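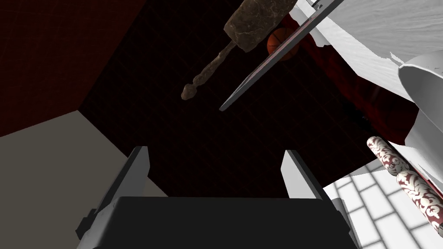

Robotics Club Gallery: Simulation Season

The club meets on Fridays after last period, in the room next to the library. This spring we are working in simulation. Each pair of students writes a pick-and-place program, runs it in the simulator, and saves a still from the gripper view for the log. The page was last updated on April 3, 2020.

Tullio Parisi and Rosalba Bianchini run the software side. Domnica Preda keeps the log and writes most of the notes on this page. New members should read the notes before their first run, then ask Domnica for a login.

About the scenes

Our scenes are cluttered on purpose. A program that can pick up one block on a bare floor doesn't tell us much, so the scene builder, which Gerardo Caruso wrote last year and named Cakelitz, pulls objects from a shared folder and drops them in with random positions and surface textures. You get a basketball behind a long metal blade, or a roll with a red and white pattern lying next to white tile. The colors and textures change from run to run so that the program can't count on them.

Open fingers

Every run begins with the two fingers apart and nothing between them. If your first still shows something already in the grip, your reset step is missing. Check that before you change anything else.

Overlapping objects

When one object covers part of another, the program has to choose a target from the piece it can see. Manuela Bassi's version picks the nearest object first. Gerardo's picks the one with the most visible surface. We have logged 1,161 runs with the two versions together and are still sorting the results.

Dark areas

Dark surfaces and deep shadow gave us the most trouble in March. Manuela raised the light level in 234 of the saved scenes and kept the originals in a separate folder. Please test on both.

What is left

The goal is roughly 2,000 logged runs by the end of May. There are 11 students on the list now, and each pair should turn in a short write-up with its settings, its best run and its worst run. Send write-ups to Rosalba as plain text. File names start with your last name, then the run number.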